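Fire door check, Trullcombe building, first floor
12 May 2018
3 min read
2 comments

I made this list for our own floor and I share it because other tenants asked for it. Please go through it twice in a year, we do it in May and again in November.

1. Door closes by itself from fully open. OK on all doors except the kitchen. The Kastier closer on that door is too weak and the door stops before the latch. To be adjusted.

2. Gap between door and frame not more than 3 mm. OK. On the stair door it is at the limit, please look again in July.

3. Seals complete, not painted over. Not OK. In the corridor the painters went over the seal on one side.

4. Hinges tight, no screws missing. OK.
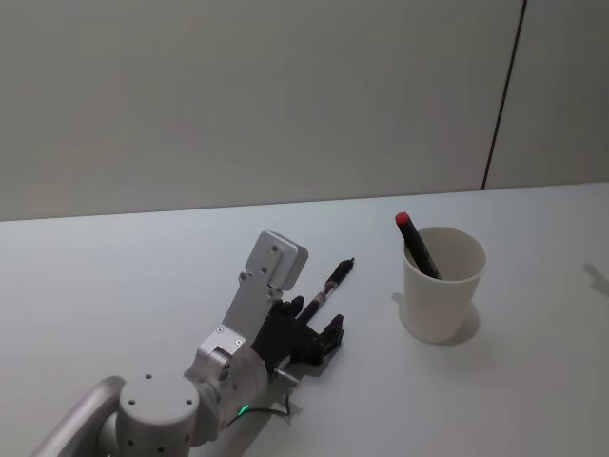

5. No wedges, bins or chairs holding a door open. Not OK. I removed 2 wedges and I will remove them again if they come back.

6. Signs "Fire door keep shut" on both sides, at eye level. One sign is missing in room 105. Ordered from Reltico, delivery is 10 days.

7. Glass without cracks. OK.

Remark to point 1: do not help the door with your hand. Open it, let go, and wait. With windows open the result can be different, so I close them first — also the small one above the stairs.

Next check in November, with the same list.

Comments (2)

Bermúdez office: Our door to the stairs makes a loud bang since the closer was changed. Is this also a fault?

Author: It is not a fault for fire, but it is bad for the frame. Ask for the last part of the closing to be set slower.

Shared 10 times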